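Vornis District Library to replace loan tablet chargers after cable audit

The Vornis district library service will withdraw most of the charging cables issued with its loan tablets and replace them with a single approved type, after an audit found that cable faults accounted for the largest share of devices returned as not working. The change takes effect in June at all 16 branches.

The audit covered 3,628 loan records from the service's home lending program, which issues a tablet, a folding cover, a wall charger and a cable to any cardholder over the age of 14. Devices reported dead or slow to charge were sent to the service's repair bench at the Arnis branch, where staff tested the tablet, the charger and the cable separately. In most cases the tablet and charger both passed. The cable did not.

Junhao Shen, who manages device lending for the service, said the result was in line with what the bench had been seeing for several months. "A borrower brings back a tablet and says the battery is finished," he said. "We put it on a known good cable and it charges to full overnight. The battery was fine the whole time."

The faults fell into two groups. The first was conductor breakage close to the connector, where the cable bends most often. The second was contamination or wear at the connector itself, usually lint packed into the tablet's port and pressed down by repeated insertion. Breakage was more common in cables that had been in circulation for more than a year. 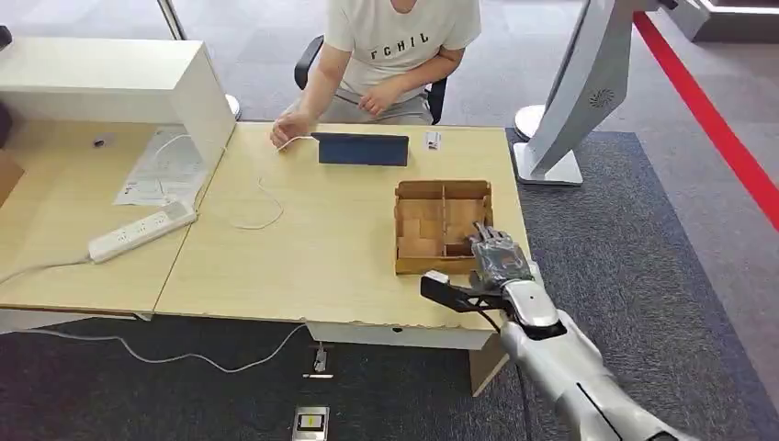 Cable length was reviewed as part of the same work. The current kits contain cables of several lengths, bought in separate batches over the life of the program, and the longer ones were returned with more damage along the middle section as well as at the ends. On an ordinary desk a long cable has nowhere to go: with the tablet propped up in its folio case and the person in the chair holding the cable at one side, the slack ends up in a wide loop across the tabletop. Loops of that kind get leaned on, caught under bags and rolled over by chair casters when they slip to the floor. The service has settled on a length that reaches from a desktop to a wall outlet behind it with little to spare. Borrowers who need more reach can ask for an extension cord at the desk.

The replacement cables are supplied by Cenatmont, which won the contract after a comparison of samples from several suppliers. The technical specification calls for a molded strain relief at both ends, a braided outer jacket and a connector shell that can be wiped clean with a dry cloth. Samples were clamped at the connector and flexed through a fixed angle under a small hanging weight until the charging current dropped out. The specification set a floor of 600 cycles at that weight for the sample test, and any cable that failed before the floor was reached was excluded. The weight was set higher than normal use would produce in order to shorten the test.

Each new cable will carry a printed sleeve with the kit number. At present, cables and chargers are not tracked individually, so a faulty cable that passes a quick check at the returns desk can go straight out again with a different tablet. Under the new procedure, a cable reported as faulty will be removed from its kit at the desk and sent to the bench with a slip stating the reported problem.

Nyokabi Shemweta, who runs the repair bench, said the sleeve would save more time than the cable. "Intermittent faults are the hard ones," she said. "It works when you lay it flat and it stops when you pick it up. If I have the number, I can see that three people in a row have complained about it, and I don't need to catch it in the act."

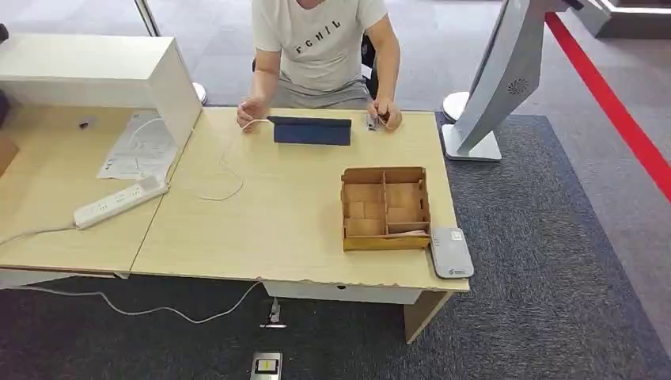

Do borrowers have to return the old cable before the loan is due?
Borrowers can keep using the cable they have until the normal return date. The kit will be updated when it comes back, and a cable that stops working before then can be exchanged at any branch desk without an appointment.

No charge will be made for cables that fail in normal use. The existing replacement fee for lost cables stays in place, as does the fee for visible cuts or melted jackets. Staff at the returns desk will decide which category applies, and a borrower who disagrees can ask for the item to be examined at the bench.

The service has also rewritten the care card that goes out with each kit. The new text asks borrowers to hold the connector shell when unplugging, to avoid wrapping the cable tightly around the charger for storage, and to leave the port alone if it appears blocked. Metal pins and paper clips have damaged contacts in several returned tablets – in those cases the port had to be replaced. Cleaning is done at the bench with a plastic pick and takes a few minutes.

Withdrawn cables will be sorted by condition. Those that pass a full test will be kept for in-branch use, where they can be inspected daily and are not coiled and uncoiled for transport. The remainder will go to the electronics recycling point on Lau Street, which already accepts the service's dead batteries and broken keyboards. Residents can leave their own worn cables there during normal opening hours.

The tablets themselves are not affected by the change. The service expects to keep the current models in the program until security updates from the manufacturer end, and no new devices are planned in this budget. Folding covers will be inspected on return as before, with particular attention to the hinge, and replaced when they no longer hold the tablet upright.

A second audit using the same bench procedure is scheduled once the new cables have been in circulation for 2 years. Its results will be posted on the service's website with the figures from the first.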